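30 Apr 2018
Evening, after the soup

Rain again in Dernimham, so I stayed home and gave the whole day to the small things. I wanted to see the blocks on wood before I write to Wostavby about the colors.
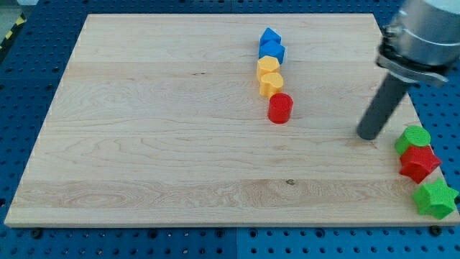 The row

Five pieces, one after another: two blue, then two yellow, then the red one at the end. I like that the line is not perfectly straight. It leans a little, like people who wait for a bus and look to see if it comes. The red post is my favorite, with its small ridges on the side. The heart I am less sure about. It is yellow and round in the top, and I ask myself if a child will call it a heart or maybe a potato.

The surface of all of them is a bit rough, as printed things are. In my first letter I asked if this can be made smoother, and the answer was yes, but for 9 more per set. I think I will leave it. The hand likes to feel something.

The board

I am still happy with the maple. The grain goes in soft waves and in the lower part there is one dark knot, very small. My mother would have put this side down. I put it up. The blue under the board makes the wood look warmer than I remember it from the shop in Motton, where I paid 58 and carried it home under my coat.

Tomorrow

Write to Wostavby – keep two blues, ask for a green. Look for the oil from Arain, I believe it is behind the paint. Measure the shelf again, because in November I wrote 69 and in the other notebook it says 55, and both are in my handwriting.

Now it is late and my eyes are tired. The rain did not stop yet.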